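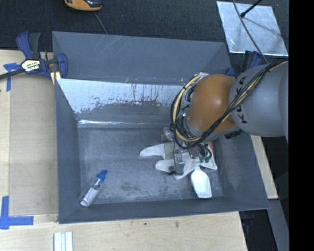
**Second team: one point away, and what comes next**

Our second team drew 1-1 at Menon Park in the last match before the summer break, and I think most of us went home with mixed feelings. The first half was poor. We lost the ball too easily in the middle, and their goal came after 18 minutes from a corner which we did not clear. Kohei Ebihara was alone behind two defenders and he could only touch the ball with his fingers before it went in.

After the break the trainer, Zsolt Pintér, changed to three at the back and moved Nanami Honda's younger brother Ren to the left side. It helped immediately. We had four good chances in a quarter of an hour, and Ren scored the last of them with a low shot inside the far post. Menon defended with nine players after that and we did not find a second goal. There was a strong call for a penalty near the end, but from my place on the far side I could not judge it, and the referee was much closer.

With this draw we finish fifth. One more point would have given us fourth place and a home match in the first round of the regional cup. Now we must travel. The draw for the cup will be made in August and I will write the name of the opponent on the club page the same evening.

The attendance was 459, very good for a second team match and the best away number of our season. Thank you to the people who came on the bus from Grellow, and also to those who stood behind the goal with the big drum. The players asked me to mention the drum.

Some news about the squad. Tsutomu Kuroda stops after this season. He played exactly 100 matches for the second team, almost all of them as right back, and he will stay with us as assistant for the under-15 group. Two players from the under-19 team will train with Zsolt in preseason, but the contracts are not signed yet, so I do not write their names here. Kohei's shoulder is better than we feared and he does not need an operation.

Preseason begins with two weeks of running and ball work, and then we have a friendly match at home against Ornico. Kickoff is at 6:30 p.m. and the entrance is free for members. Please use the gate on the school side - the main gate stays closed while the new turnstiles are put in.

Season tickets can be renewed at the office until the end of August. Last season we sold 1,926 for both teams together. The price for adults stays the same, and children under twelve still need their own card, also when they sit with a parent. If your seat number was wrong on the old card, tell Emiko Hattori in the office before you pay, and bring the old card with you.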